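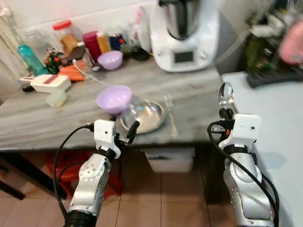
News > Press releases > Public Interest

Print | E-mail

Revumham Residents' Group Asks Court to Open Rautiainen Lease Records

REVUMHAM, September - The Revumham Open Records Association has filed suit in district court to obtain the lease and payment records for the former Susura gravel works, which the county rented to Rautiainen Holdings without a public bidding process.

The lease covers 309 acres along the river, including the old loading yard and both access roads. County minutes show the agreement was approved in a closed session and signed the same afternoon. The annual rent listed in the minutes is $680.

Rautiainen Holdings was registered two months before the lease was signed. Its registration papers name Niilo Aaltonen as sole director. Aaltonen was deputy head of the county land office until the spring of that year. His former supervisor, Eero Miettinen, signed the lease for the county.

The association first asked for the full file in writing and was told that the payment schedule and the land appraisal were trade secrets. A second request was returned with 2 pages released and the rest withheld. The county did not say which section of the records law it was relying on.

"We asked for the appraisal, the rent receipts and the letters between the land office and the company," said Dagmar Murín, who chairs the association. "These are records about public land. The county has them and we would like to read them."

The suit also asks for documents on Vimo, a trucking company that has used the loading yard since the lease began. Vimo is not named in the lease. The association wants to know whether the yard was sublet, on what terms, and whether the county gave its consent as the lease requires.

Attorney Karthikeyan Warrier is representing the association. He said the filing does not ask the court to cancel the lease or to rule on whether it was proper.

"The only question before the judge is access," Warrier said. "What people make of the records is a separate matter."

The county attorney's office, headed by Heikki Saarinen, has 30 days to respond. Saarinen's office confirmed that it had received the complaint and declined to comment further. Rautiainen Holdings did not answer letters sent to its registered address.

The Revumham Open Records Association was founded in 2000 and is funded by member dues. Copies of the complaint and both request letters are available at its office on weekday mornings.

Print | E-mail
Shares: 14 | Comments: 3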